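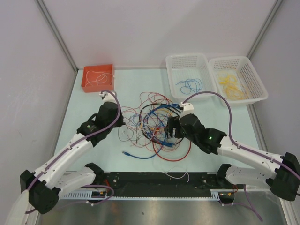 Mixed cables on the table, with the red box and white baskets behind.

Residents' Association > Meetings > Minutes

Posted May 6, 2019, by the Secretary

Treltow Court Residents' Association
Minutes of the spring general meeting, held in the ground floor lounge

The chair opened the meeting at 6:30 p.m. A quorum was present. The minutes of the winter meeting were read and approved with one correction: the bike rack is to be moved to the north side of the building, not the east side.

1. Matters arising

The loose handrail on the back stairs has been fixed. The light over the Brullach Street entrance is still out. The electrician came once and left without finding the fault, and has been asked to come back. A resident asked if a battery light could be put up in the meantime. Agreed.

The letter to the city about the blocked storm drain was sent and has been answered. The drain is on the list for cleaning in June.

2. Laundry room

Parnura, the firm that services the washers and dryers, has offered a new contract. The price per month stays the same, but repairs to the door locks would no longer be covered. Several residents spoke against this, as the locks are what breaks most often. The owner of 2C said the dryer nearest the window has been stopping before the end of the cycle and keeping the money. Residents who have lost money should write down the date and the amount and put a note in the office mailbox.

Motion: to reject the contract as written and ask Parnura to put the door locks back in. Carried, with one abstention.

3. Storage cages

The basement storage cages have been checked against the list. Two of them are in use but not assigned to any apartment. Notices will be taped to both. If there is no reply by the end of June, the locks will be cut and the contents kept in the boiler room hallway for 60 days.

There was a long discussion about paint cans. The insurance policy does not allow paint thinner or gasoline in the cages. Latex paint is allowed if the lids are tight. A resident asked about propane cylinders for camping stoves. These are not allowed anywhere in the building, including balconies.

4. Old electronics and cables

The collection of old cords and cables will go on until the end of June. Cables may be left in the bin by the mailboxes. Please do not put batteries or light bulbs in with them. Items with a screen should be taken to the city drop-off site instead.

5. Garden beds

All the beds along the south fence have been taken for the season. There is a waiting list of 6 names. It was suggested that the beds could be cut in half to make room for more people. Those who have beds now were mostly against it — the beds are narrow as they are. Left for the fall meeting.

The hose has been leaking at the tap end. A new fitting will be bought. Residents are reminded to turn the water off at the wall and not only at the nozzle.

6. Roof and gutters

Sison Roofing has looked at the flat section over the stairwell and found a split seam. The quote for the repair is $425, including removal of the gravel and a new patch. A second quote was higher. One resident asked if the whole section should be replaced while the roofers are there. The roofer's view is that the rest is sound for now.

Motion: to accept the Sison quote and pay for it from the repair fund. Carried. The work needs two dry days in a row, so no date has been set.

7. Noise

Complaints have been received about furniture being moved late at night on the third floor. The house rules ask for quiet after 10 p.m. A copy of the rules will go in every mailbox.

8. Other business

The key to the lounge piano has been missing since the winter party. Whoever has it should drop it in the office mailbox.

A resident asked for a second recycling container. The hauler will be asked for a price.

The next general meeting will be in the fall. The date will be put up on the lobby board.

The meeting closed at 8:10 p.m.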